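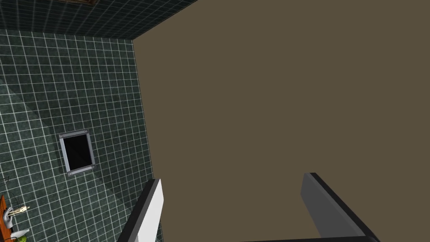
図4 目地のある小さい角タイルの壁と、無地の壁

3章 子機の取り付けと初期設定

親機(Rivby)の設定が済んでから進むこと。まだの場合は2章へ。子機だけ先に電源を入れると登録待ちのまま電池を食います。

用意するもの
・子機 Cozma 本体
・付属の単4電池
・付属の粘着プレート(白)
・乾いた布、消毒用アルコール
・Cosicoアプリを入れたスマホ(Bluetoothオン)

3-1 取り付け場所を決める

(1) 部屋の内側の壁、立った人の胸から目の高さ。外壁に面した壁は避ける。冬場に低めの温度が出ます。
(2) エアコンの吹き出し、コンロ、加湿器の蒸気が直接当たらない場所。
(3) カーテンの裏、家具と壁のすき間は不可。空気が動かないところの湿度は部屋の湿度ではありません。
(4) タイル壁に貼る場合はプレートの中心をタイル面に。目地をまたぐとすき間から浮いてきます。タイルがプレートより小さいときは貼らず、別売の置き台を使用。
(5) 塗り壁、砂壁、布クロスは粘着プレート不可。ネジ穴を使ってください(ネジは付属しません)。

注意:浴室内は不可。Cozmaは防水ではありません。脱衣所は可、ただし扉のすぐ横は数値が暴れます。

3-2 電池を入れる

(1) 裏ぶたを矢印の方向へずらす。固いときは爪ではなくコインで。
(2) 絶縁シートを引き抜く。途中で切れたらピンセットで必ず全部取りる。
(3) 電池を入れる。向きは底の刻印どおり。
(4) 表のランプが緑で点滅したら登録待ち。点滅しない場合は電池の向きをもう一度。

充電式電池は使わないこと。電圧が低く、残量表示がずっと「少」になります。新旧混ぜるのも不可。 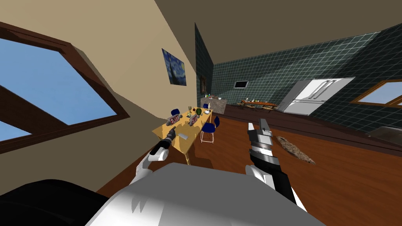

ランプが緑のまま点滅しているうちに、続けてアプリの登録まで済ませます。放置すると自動で切れる。切れたら裏のボタンを長押しでやり直し。

3-3 アプリに登録する

(1) Cosicoを開く→右上の「+」→「子機を追加」。
(2) 親機の近くで操作。壁に貼るのは登録が終わってから。
(3) 一覧に「Cozma」と出たらタップ。出ないときはBluetoothと位置情報の許可を確認。
(4) 部屋の名前を入力。あとで変更できます。「リビング」「食堂」など、短いほうが画面で切れません。
(5) ランプが緑の点灯に変われば完了。赤の点滅は下の表へ。

登録できる子機は親機につき6台まで。7台目を足すとエラーになり、先に登録したものを消すまで進めません。消した子機の記録は戻らないので先に書き出しを。

エラー表示
赤・ゆっくり点滅 … 親機が見つからない。距離を詰めて再操作
赤・早い点滅 … 登録台数の上限
赤・点灯 … 電池電圧の不足
アプリに「31」と表示 … 親機のソフトが古い。設定→親機→更新

3-4 壁に貼る

(1) 貼る面をアルコールで拭き、完全に乾かす。
(2) プレートの青いフィルムをはがし、壁に強めに押さえる。
(3) そのまま一晩置く。すぐ本体を掛けると落ちます。
(4) 本体の溝をプレートに合わせて上から下へ。カチッと音がするまで。

はがすときは本体を先に外し、プレートをドライヤーで温めてから端をゆっくり。無理に引っ張ると壁紙ごと取れる場合あり。

置いて使う場合は棚やテーブルでも可。ただし照明器具の真下、テレビの横、窓ぎわの直射日光は避ける。同じ部屋でも床の近くと天井の近くでは値が違います。比べるときは高さをそろえて。

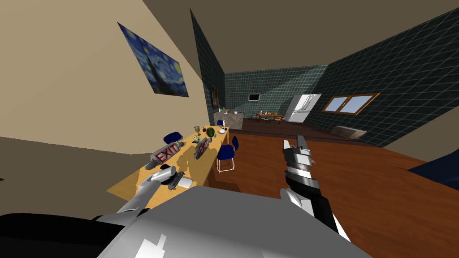

窓のそばに置いた子機だけ湿度が高く出ます。故障ですか?

冬であれば故障の可能性は低いです。窓ぎわは空気が冷えるため、同じ水分量でも相対湿度は高くなります。子機を部屋の内側へ移し、しばらくしてから見比べてください。それでも親機と大きくずれる場合は3-5の補正へ。

3-5 表示の補正

(1) 親機と子機を並べて置く。手で触らない。
(2) 値が落ち着くまで待つ。
(3) Cosico→該当の子機→「補正」→「親機に合わせる」。
(4) 元の場所に戻す。

補正値は電池交換をしても残ります。初期化すると消えます。引っ越しのときは補正し直しをおすすめしまます。

3-6 記録について

子機本体に残る記録は3,047件まで。超えると古いものから上書き。親機と通信できていれば自動で移るため、通常は気にしなくてよい。停電などで親機が止まっていた間の分は、復帰後にまとめて送られます。グラフが途切れて見えても、しばらく待ってから画面を下に引いて更新。

書き出しはCosico→設定→「記録の書き出し」。CSV形式のみ。

3-7 手入れと電池交換

・通気口のほこりは乾いた綿棒で。掃除機で吸わない。
・洗剤、スプレー類は使用不可。センサーが傷みます。
・電池マークが赤くなったら交換。暖房を使い始める前、10月ごろに見ておくと楽です。
・長く使わないときは電池を抜く。

粘着プレートの替えはWinineの部品窓口で。注文番号は3935(プレートのみ、本体は含まず)。置き台は別番号、巻末の部品表を参照。

親機の通知設定は4章。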